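Energy and Public Money
Handout 3: Who pays for a wind turbine before it turns?

Notes by Soudabeh Pakzad

Before you read

Several of you asked after the last session whether you need to be good with figures to follow this part of the course. You don't, I promise. If you can work out what a mortgage costs you each month (or grumble about it, which uses much the same muscles) you have all the arithmetic you need. Do bring a calculator if it makes you feel better - I always have one with me.

We shall be using the same case all the way through, the Narkmont wind scheme, which stands on a ridge above the village of that name. It has 19 turbines and was paid for by a mixture of bank lending, money from its owners and a small grant. You had the background sheet from Kai-wen Hsieh, who takes the seminar group, and if you have lost it he has spare copies.

1. Why the money is needed so early

A gas power station costs a fair amount to build and then goes on costing money every day it runs, because somebody has to buy the gas. A wind farm is a very different creature. Nearly everything is spent at the start: the towers, the blades, the foundations, the access road, the cable down to the grid. After that the wind arrives free of charge, and the bills are for maintenance, rent to the landowner, insurance and so on.

So the price of borrowing matters enormously. Put the interest rate up a little and the gas station's owner will sigh and carry on, while the wind farm's owner may find that the whole scheme no longer adds up. Please hold on to this point, as we come back to it in nearly every session, and it explains a good many news stories that otherwise look puzzling.

2. The three pots

Money for a scheme of this kind usually comes out of three pots, and it helps to know who is standing behind each one.

Equity is the owners' own money. At Narkmont the owners are a developer called Plirka and a group of local investors who came in together. They are paid last, after everybody else has had their share, and if things go badly they may get nothing at all. In return they keep whatever is left over in the good years.

Debt is borrowed money. The lender, Stomance, agreed to a fixed rate and a timetable of repayments, and it gets paid before the owners do. Lenders are cautious people by trade. They will want to see wind measurements, planning permission, a grid connection offer and a signed contract for selling the power, and they will read every page.

Support is the public share, and it can be a grant, a cheap loan, a guarantee or a promised price for the electricity. These are often muddled up in newspapers, so do be careful. A grant is gone once it is spent. A loan is meant to come back. A guarantee may never cost the taxpayer a penny, or it may cost a great deal, and you won't know which for years. 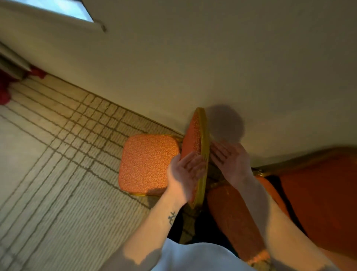
3. Selling the power

A turbine owner can sell at whatever the market is paying that hour, or agree a price in advance with a buyer. The second way is usually called a power purchase agreement. Narkmont has one with Pilkington, a local supplier I shall say more about when we reach retail markets, and it covers most of the output. The rest is sold at the going rate.

There is a trade here, and I'd like you to think about it before the seminar. With a fixed price the owners give up the chance of a very good winter. What they get is a steady income that a lender can believe in, and that brings the cost of the loan down. Brisa Alvarado wrote a lovely essay on this last year, arguing that the owners fixed too much. I don't quite agree with her, but it is well worth reading and she has kindly let me put it in the course folder.

4. A sum to try

Suppose a small scheme produces 2,992 megawatt-hours in a year and has no contract. The average price it receives is 170 pounds for each megawatt-hour in a very dear year. Work out the income. Then halve the price and do it again, leaving the output as it was. Now imagine you are the lender, and that the yearly repayment is the same in both cases. Write a few lines on what you would ask the owners for before you signed.

For the seminar

Please hand your answer to section 4 to Kai-wen by 19th January. A page is plenty. Po-yen Yip will open the discussion on guarantees, and anyone who would like to argue the other side should drop me a note beforehand so we can share out the time fairly.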